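# Week 4: Verses, choruses and why the bridge exists

Hi everyone! These are my notes from class, tidied up a little (I talk faster than I type, so some of the side stories are gone). Bring them next time, along with headphones if you have them.

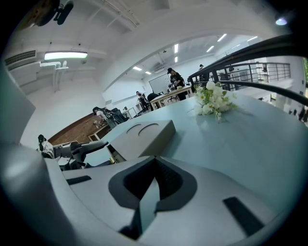 So, we left off with the question of what makes a chorus feel like a chorus. Most of you said "it's the loud part," and sure, a lot of the time it is. But play the Trata single from our listening list again. The chorus is quieter than the verse! The drums drop to almost nothing and the singer goes up high and soft. You still know exactly where you are, and I'd say that comes from two places:

- The title shows up there, on the same notes every time.
- The chords finally land on the home chord, after a whole verse of dodging it.

Try humming it without the words. If you can still find the chorus, the tune is doing the work.

## Verses

Verses keep the melody (more or less) and change the words. The classic pop verse tends to sit low in the voice, with lots of short notes, almost like talking. I love the second verse on Sikari's "Kettani" for this — same tune, but they squeeze in extra syllables and the whole thing starts to trip forward. Listen for the bass there too. It holds one note for ages and then walks down right before the chorus.

## The bridge

Okay, my favorite bit. By the time you've had 2 verses and 2 choruses, your ear has the pattern down. A bridge breaks it up. New chords, new melody, sometimes a different drum feel, and then back to the chorus, which suddenly sounds fresh again even though not a note of it has changed.

Plenty of great songs skip the bridge and use a guitar solo or a key change instead. Some of the early sixties stuff calls the middle section "the middle eight," after the number of bars, though it isn't always eight. Don't lose sleep over that on the homework.

## Homework

1. Pick any pop song under 4 minutes and map it out (intro, verse, chorus and so on) with rough timings.
2. Mark where the title is first sung. Is it in the first 30 seconds?
3. Listen to the Trakico track twice and tell me if you hear a bridge or just a weird third verse. I go back and forth on it myself!

A page is plenty. It's worth 20 points, and messy handwriting is fine as long as I can read the timings.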